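Category: Workshops and Facilities | Gallery

The Gorano Room at Prallov Technical Institute reopened to staff and students on 14th February, following a period of reorganisation. The work concerned the benches, the marking of surfaces and the storage of cables and protective equipment. A selection of photographs is presented on this page.

Work surfaces in the room are now marked out with blue tape. The grid gives each user a common reference when setting items down, and the tape will be renewed in March. Cables and adapters are kept beyond the far edge of the table – they should not be brought forward on to the marked area. 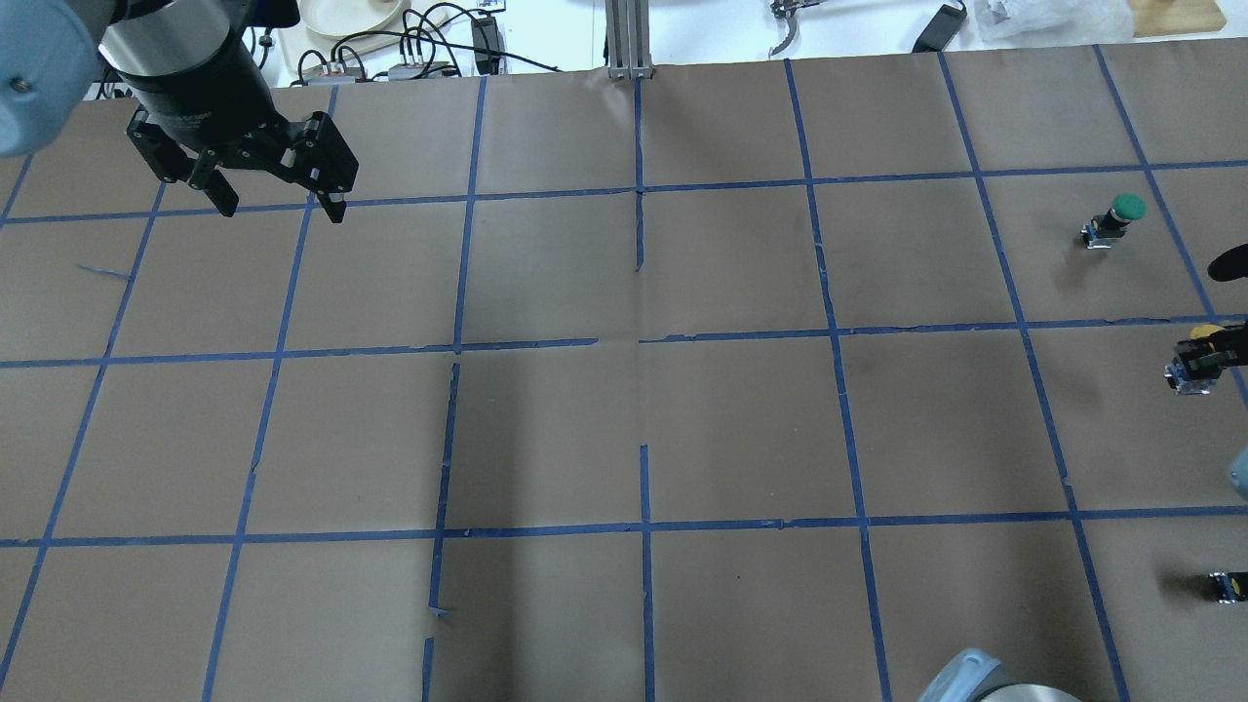
Marked tabletop, with cables and a power adapter behind the far edge.

The layout of the boards follows the Wirnix plan, adopted after a trial lasting 3 weeks. Controls are assigned to cells of the grid, and green and red push buttons are given a cell each.

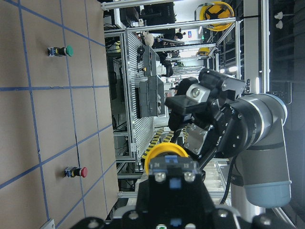
Users are asked not to move fittings from one cell to another without the agreement of the facilities office. Hard hats must be returned to the shelf after use – they may not be taken to the Steinarsdóttir Building. Bookings are accepted for groups of up to 20.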